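From: Felicidad Agbayani
To: Cernstead shared kitchen list
Subject: Re: [kitchen] what stays on the table and what goes

Sorry for the slow reply all, been flat out. Answers below, then a few things of my own.

> Hi everyone
>
> Went in to make soup and spent longer clearing a spot than chopping. Can we please
> sort out once and for all what lives on the table? My votes:
>
> 1. Pressure cooker goes in the cupboard when it's not being used.
> 2. Oil gets decanted into something smaller. That big bottle is a pain to pour.
> 3. New tablecloth, wipeable. The checked one shows everything.
>
> Also does anybody know where the good colander went.
>
> Ambrosio

Ambrosio, agree with half of this. In order:

1. Pressure cooker. I'd leave it out. Tried it in the cupboard over summer and it was a two-handed job getting it past the baking trays, and then people just didn't bother and left it on the bench by the sink, right where the dish rack has to go. Back corner of the table is fine by me. It's out of the road there. What I would ask is that whoever uses it takes the sealing ring out and washes it seperately. Curry one night, rice pudding the next, and the pudding tasted of curry. Ring goes in the top drawer to dry, not back in the lid.

And please pull it forward off the wall before you let the steam out. That wall has a texture to it and it's a bugger to wipe down.

2. Oil. Yes to decanting. There's a glass pourer in the box of stuff my aunty gave us, bottom shelf of the pantry, needs a good wash first. Big bottle can stay where it is for now and we top up from it. Not keen on putting it on the floor, we did that last winter and had ants by the end of the week. Used oil does NOT go down the sink. Old tin, under the sink, goes out with the rubbish when it's full.
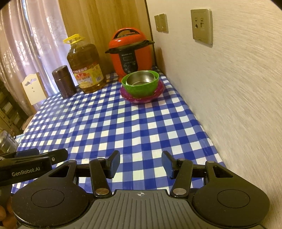
3. Tablecloth. Going to be stubborn here. I like the blue and white one. It was $11 and it washes up fine at 40, line dried, no ironing. Wipeable ones go sticky near anything hot, and then you get that ring you can't shift. If it's the stains that bother people I'll get a second the same so there's always one clean. Ok? If anyone really hates it tell me now and not after I've been to the shop.

One thing though – please don't put hot pans straight down on it. Trivets are hanging beside the stove. All 3 of them, or there were.

Other bits while I'm here:

The brown canister with the lid. I want to put a label on it. Right now you've got to open it to see what's inside and I've seen at least two people do that with wet hands. Masking tape and a marker will do. Whoever filled it last, can you reply and say what's in there and when it went in. If I don't hear I'm tipping it and starting again.

Cupboard. The Kerkatar shelf liner finally turned up so I'll do the inside of the tall one this week, some time after 2 when it's quiet. Everything has to come out for that. If you've got food in there with no name on it, it will end up in the box by the door and you can claim it from there. Spices over a year old I'm chucking. There was a paprika in there from before I joined.

Rice. We're down to the last of it. Happy to go halves on a big bag again if someone has a car, I'm not lugging that home on the bus twice.

Colander – it's at mine. Sorry! Took it home after the March lunch with the leftover noodles in it and it's been on top of my fridge ever since. Will bring it back when I come to do the liner. Also have somebody's blue lid, fits a container I haven't got.

Kitty has $200 in it after the gas bottle, so there's enough for the tablecloth and new tea towels. The old ones have gone past drying anything, they just push the water round. I'll cut them up for rags unless someone wants them for the dog.

Think that's everything. Kettle's still leaking from the base, don't fill it past halfway, and turn it off at the wall before you go.

Have to run, bus
Felicidad

_______________________________________________
Cernstead kitchen mailing list
To leave the list, reply with "unsubscribe" in the subject line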